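Nov 16, 2019

House light driver, Tostine retrofit. Bottom end of the dimming curve again.

Where we left it: top half fine, middle fine, last bit before black is ugly. Visible step when the fade goes under three percent, then it hangs, then it drops out. In the shop you shrug. In a dark auditorium with the overture about to start everybody sees it. The Plavville people saw it on their first demo and have not stopped bringing it up.

Setup today: one driver on the bench, one pendant on the stand, old desk sending DMX, short cable, terminator in. Scope on the LED side. PWM at 600 Hz as shipped. Blinds down. Door sign up, ignored twice.

First run, linear curve, five minute fade to zero. Step is there right where it was. Scope shows pulse width going down nicely and then sitting at one width while the desk value keeps falling. So it is the driver, not the lamp. I had half convinced myself it was the lamp. Apologies to the lamp.

Second run, square law curve. Better on the way down, worse on the way up. Coming up from black you get nothing, nothing, nothing, then a pop. An operator would hate this. Wrote POP in the margin of the printout so I dont go back to it by accident.

Third run, square law with smoothing on. Pop gone. Hang still there but softer. Also the smoothing makes blackout snaps feel lazy, lights trail behind the cue. Not ok for a house that does comedy. Could be a menu item: smooth / fast. Kalell wanted fewer menu items. Sigh.

Turned the smoothing down a notch, ran it again. Snap is tolerable. Fade is tolerable. Dont love either.

Break. Coffee machine descaling light is on, I did not descale it.

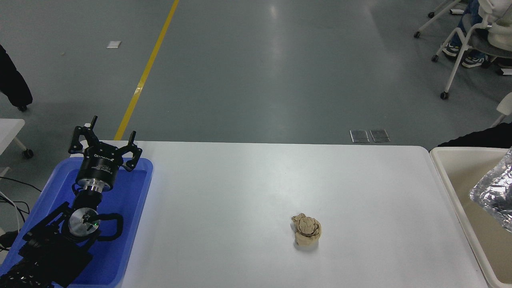
Bogdan Pietrzak thinks I am fixing the wrong end of it. His point, more or less: the desk is only giving us eight bits, and at the bottom each step is a big slice of what is left, so no curve will hide it unless the driver fills in between values. Take the channel as coarse and fine, he says, two slots, and the step goes away by itself. He also says the old filament fixtures got away with it as the filament was slow, and that we are basically trying to fake a slow filament.

OK, fair. Objections, for the record:

Existing houses are patched on one slot per fixture. If we double up, someone has to repatch the whole room. Zalewska's hall would be furious, they only just got their show files cleaned up.

The hang is not a desk resolution thing. Pulse width sits still while the desk value moves, I saw it on the scope. Minimum on-time in the firmware, I bet. Two problems on top of each other and we keep talking about them as one.

Went and looked. Yes. There is a floor on the on-time, put in to stop the output stage misbehaving on very short pulses. Comment in the code says "temporary". No initials. Build 781 already has it, did not go back further than that.

Took the floor out, on the bench unit only. Fade to zero: hang gone. Gone gone. Smooth to just above black and then a faint shimmer right at the end, scope shows pulses coming out uneven. So the floor was there for a reason. Put it back at half the value: tiny hang, no shimmer. By eye in the dark I would ship that. Would like someone with younger eyes to look.

Tried dropping the PWM frequency to give the short pulses more room. Helps the shimmer. But we told the Plavville people it would be camera friendly, they stream half their season, so no going lower. Frequency stays. Set it back, checked it on the scope, it is back.

Heat: driver case warm after the long runs, nothing alarming. Didnt log it properly, should have.

To do

- Half floor plus light smoothing as one build, give it a number, PLEASE not "new_final"
- Coarse/fine as an option, off by default. Bogdan to write down how he wants the in-between values handled
- Repeat everything with the long cable run, today was all short cable and thats cheating
- Second driver from another batch, the shimmer might be just this one
- Ask Kalell if smooth / fast can live in the hidden menu
- Find out from Zalewska what fade times they really use before curtain. If it is all long fades the snap question matters less there
- Tostine install is pencilled for January, they need firmware before the fixtures go up, not after. Ladders.

Left the bench unit with the half floor in it, tape on the lid says DO NOT SHIP. Scope traces are in the folder, the one called fade3 is really the fourth run, havent renamed it yet.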